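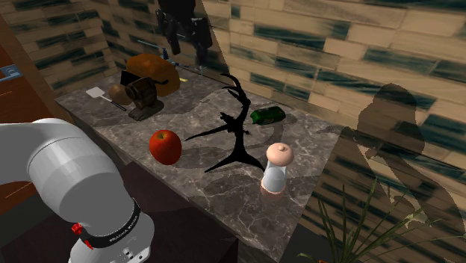 Marble counter, narrow brick in tan with some dark teal.

I have been putting off a decision about our kitchen counter since spring, and in August I finally spent a few evenings on it. These are my notes, mostly so I stop repeating them to people.

We live in Kildale, in a house with a kitchen that was last redone by the owners before us. The counter is a laminate that has swollen next to the sink. You can push on it with a thumb and feel it give. Everything else in the room works, so the plan is to replace the top, keep the cabinets and redo the wall behind the stove if there is money left.

I wanted stone from the start. My sister has marble and uses it every day. She also has a ring near the stove where half a lemon sat overnight. Marble reacts with acid, and sealing it doesn't stop that. A sealer slows down stains, like oil or wine. The dull spots from lemon or vinegar are the surface itself being eaten a little, and the fix is to have it honed again or to live with it. She lives with it.

Bríd Heffernan, who did our bathroom floor, told me to buy the slab offcuts instead of a full slab. Our run is short enough. The yard on Egan Street keeps offcuts at the back, and the piece I liked was $848, with another $300 for cutting the sink hole and finishing the edge. Delivery was $200 if we wanted it carried inside. We did.

The wall is a separate problem. I like long thin brick, and I like a few colored ones mixed into a plain field, but the samples I brought home looked different at every hour. The one called Drander was tan in the store and close to pink in our kitchen at 7 p.m. I had three of them leaning behind the toaster for two weeks. The Avik sample held up better, though it has a rough face and I cook with a lot of oil. Wiping grease off rough brick is a job I know from my last apartment. I don't want it again.

If you are doing the same thing, measure your counter in more than one place. Our back wall is out of square and the left end is deeper than the right. I also should have asked earlier about the faucet. Ours needs a hole drilled in the stone, and the yard charges for that by the hole.

So the deposit is paid – $238, not refundable – and the template guy comes at 8 a.m. next week. The brick can wait until the stone is in. I still have the samples in the hallway, and I still like the tan.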